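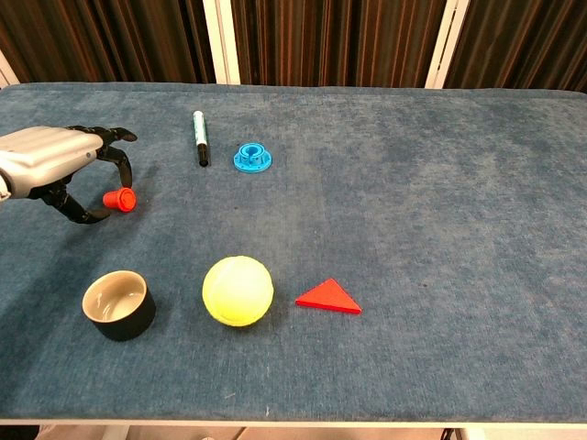

三本指ハンドを布張りの台で調整するときのコツ

共同工房の隅で、三本指のロボットハンドを組んで小物をつかませる作業を続けています。組み立て方は別のページに書いたので、このページでは台の準備、練習に使う小物の選び方、指の調整、片づけまでをまとめます。家の机でやる場合もほとんど同じです。

台に布を張る

最初は合板の天板をそのまま使っていました。指先が天板に当たるたびに音がするうえ、栓のような丸いものは軽く触れただけで転がっていきます。そこで家具用の張り地を張りました。下に薄いウレタンを敷き、縁まで巻き込んで裏からタッカーで留めるだけです。

張り地は毛足の短いものを選びます。毛足が長いと指先が引っかかり、モーターの負荷が上がって途中で止まることがあります。色は青灰色のような落ち着いた色が使いやすく、赤、黄緑、明るい青の小物がはっきり見分けられます。柄物は避けます。カメラで位置を拾う場合、柄の線を物の輪郭と間違えることがあるためです。

タッカーの針は四隅からではなく、各辺の中央から外へ向かって打ちます。しわが寄ったら一度抜いて打ち直します。角は布を三角に折り込み、厚くなったところを少し切り落としてから留めてください。

背景はカーテンで十分

台の後ろを人が通ると、認識がそのたびに乱れます。つい立てを作ってもよいのですが、カーテンを一枚引けば足ります。無地が理想でも、家にある縞柄で特に困ったことはありません。裾が台に乗らない長さにしておきます。

練習用の小物

買いそろえなくても、引き出しの中身でかなり間に合います。形の違うものを混ぜるのが大事です。

小さな栓やキャップ:つばの付いたものは、つばの側と細い側とで持ったときの安定が違います。寝かせて置き、胴の細いほうを二本の指ではさむところから始めます。

マーカーペン:長いものは重心の近くをつかまないと傾きます。キャップの閉まりを先に確かめてください。布にインクが付くと落ちません。

つば付きの樹脂部品:中央に穴があるものは、指を穴に入れようとせず外周をつかませます。

小さなカップ:口を上に向けて置きます。縁をつまむ持ち方と胴を抱える持ち方を両方試します。内側がつやのあるものは照明が映り込むので、灯りを斜めにします。

テニスボールくらいの球:三本の指を均等に閉じる練習に向いています。毛羽があるので滑りにくく、初めての人にはこれを勧めます。

平たい三角の積み木:薄いものを布の上から拾うのは難しい部類です。最後に回します。

小物どうしは、開いた指が隣に当たらないだけ離します。慣れないうちは一つだけ置いて、ほかは箱に入れておきます。

指の調整

1. 電源を切った状態で、三本の指を手でゆっくり曲げ伸ばしします。引っかかる関節があれば、ねじを四分の一回転だけ緩めます。

2. 電源を入れ、指を全部開きます。開ききった位置をゼロとして記録します。

3. 一本ずつ閉じて、指先が布に触れる手前で止めます。この高さを下限にします。天板のときの値をそのまま使うと、布の厚みの分だけ押し込んでしまいます。

4. ボールの上に手を持っていき、三本同時に閉じます。一本だけ先に当たるなら、その指の開始を遅らせます。うちのハンドでは下側の指がいつも早く、2目盛り遅らせて合いました。

5. 持ち上げて3秒待ち、同じ場所に下ろします。これを12回続けて落とさなければ、次の小物に進みます。

栓のように小さいものでは、手首の角度のほうが効きます。指の力を上げる前に、手首を少し寝かせてみてください。力を上げすぎると、栓が布の上をはじけ飛びます。

よくある失敗

指先のゴムが白っぽくなって滑る。中性洗剤を薄めた水で拭き、よく乾かします。アルコールはゴムを硬くするので使いません。

ケーブルが台の脚に絡む。台の下で一度まとめ、脚に面ファスナーで留めます。手首側には余裕を残します。ここを詰めると、手を伸ばしたときにコネクタが抜けます。

布に糸くずや黒い粒がたまる。カメラが拾ってしまうことがあるので、始める前に粘着ローラーをかけます。関節から出た削れかすが混じっていたら、軸のワッシャーを見てください。

同じところでばかり落とす。布の下のウレタンがへたっているかもしれません。手のひらで押して確かめ、沈む場所があれば敷き直します。

記録のつけ方

工房ではノートを一冊、台の横に置いています。書くのは小物の名前、指の速さ、手首の角度、落としたかどうかだけです。設定ファイルの名前も書いておくと、次の人が同じところから始められます。ルシア・アロヨさん(Lucía Arroyo)の提案で、落としたときはどちらの方向に落ちたかも矢印で書くようになりました。どの指が弱いか見当がつくので、調整が早くなりました。4月に始めてからの試行は全部で443回、ノートの半分ほどを使っています。

片づけ

終わったら指を開いた状態に戻してから電源を切ります。閉じたまま置くとばねに癖がつきます。小物はふた付きの箱にまとめ、ペンだけは別にします。布は週に一度、ブラシで毛並みを一方向にそろえておきます。手の跡や筋は、固く絞った布で軽く押さえると目立たなくなります。

張り地の余りは捨てずに取っておいてください。指先が当たる場所から傷むので、小さく切って裏から当てれば張り替えを先に延ばせます。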